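Mon 28 July

**Trumevora home helper, 17 days in**

Quick one, got a bus at 4.

Short version: it does chores. Some chores. Slowly. If you're hoping to sit down while the house sorts itself out, not yet.

What it's good at: socks (balled), plastic cups, anything boxy. Puts the remote back where it belongs, which is more than Wiremu ever did. Wipes a flat counter fine, misses the corners.

What it isn't good at: anything soft and shiny. Snack packets are the big one. Crinkly bag, air inside, no real edge to grab. A person just picks it up without thinking. The Trumevora hovers, pinches, thinks about it, pinches again. I timed one snack tidy at 9 minutes. My kid does it in under one and complains the whole way thru.

Cables are worse. Turned the "living room" routine off anywhere near the TV after the second snag. The manual says to "define keep-out zones", ok, but that's half my living room.

Laundry: towels yes, fitted sheets lol no.

Compared to the Alexiou we had on trial in April, it's quieter and drops less. The Alexiou was faster tho. Tadhg Ó Dálaigh at the Brolham store told me the next software update helps with bags. Will beleive it when I see it.

Subscription is 89 a month after the trial. For that I want the snacks put away AND the sheets folded. Would pay maybe half for what it does now.

Pros: gentle, quiet, good with cups
Cons: slow, bags, cables, price, the app logs you out constantly

Three stars. Keeping it til the trial ends, then probably sending it back. Ask me again next year.

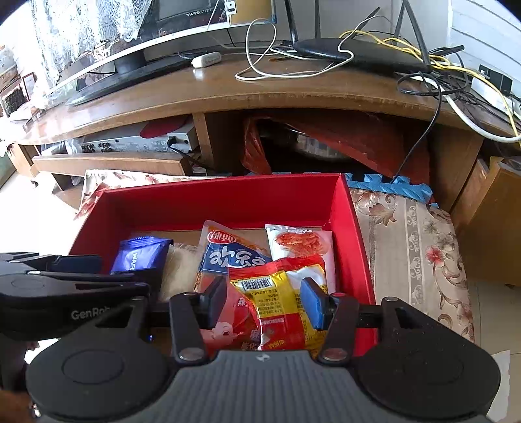 *Snack box by the TV, with the red and yellow packet next in line for the pads.*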